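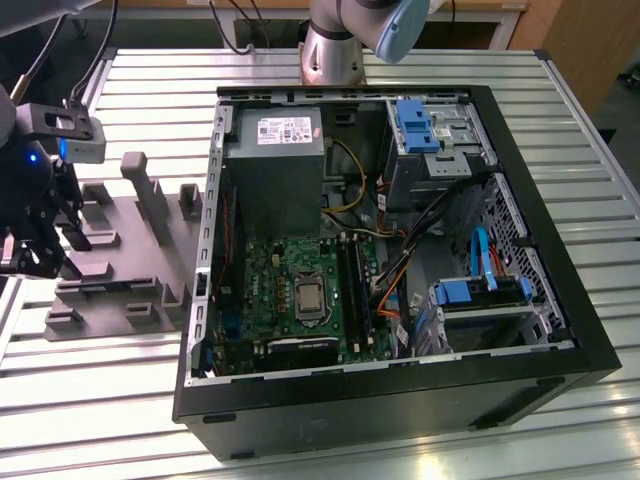
Ivana Urrutia perguntou, no fim da aula passada, se era mesmo preciso deitar a torre para trocar a memória, já que em casa sempre o fez com ela de pé. Foi uma boa pergunta e por isso começo a ficha por ela. De pé também se consegue, claro, mas deitada os módulos entram a direito, a caixa não foge e o parafuso que cair fica à vista (e vai cair, acreditem, a mim ainda me cai!).

Aula prática 3: dentro do computador

Antes de mexer, desliguem o cabo da tomada e toquem numa parte metálica da caixa. Depois procurem com calma a fonte, a placa-mãe, o processador e as memórias. Quem tirar o dissipador deixa o processador exposto no suporte, e aí peço muito cuidado com os dedos e com os restos de pasta térmica. Os cabos da fonte afastam-se para o lado sem puxar.

A bancada e a parede

Trabalhamos sobre perfis de alumínio, com ranhuras a todo o comprimento, e a parede atrás é do mesmo género. Ao princípio estranha-se um pouco, mas ganha-se gosto a isto: limpa-se com um pano e permite fixar suportes à altura que nos der mais jeito.

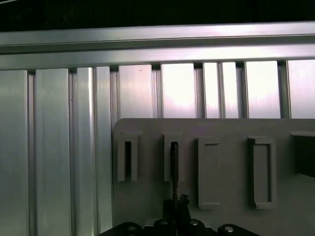 Foto: Oficina Plosberg

Os parafusos pequenos não se deixam soltos em cima da bancada, porque as ranhuras os engolem e depois passamos meia aula à procura deles com uma pinça. Usem as caixinhas com tampa, uma para cada tamanho.

Arrumação das ferramentas

O painel cinzento impresso em 3D tem encaixes estreitos, outros mais compridos e uns quadrados, maiores.
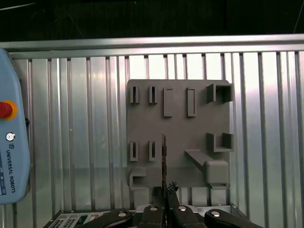 Cada ferramenta volta ao seu encaixe assim que deixa de ser precisa, mesmo que a vão usar daí a 2 minutos. Sei que parece mania minha, e se calhar é um bocadinho, mas o grupo seguinte agradece. Se alguma peça não entrar bem, não forcem e venham ter comigo.

Para a próxima aula tragam o caderno com o esquema da placa-mãe legendado, a lápis.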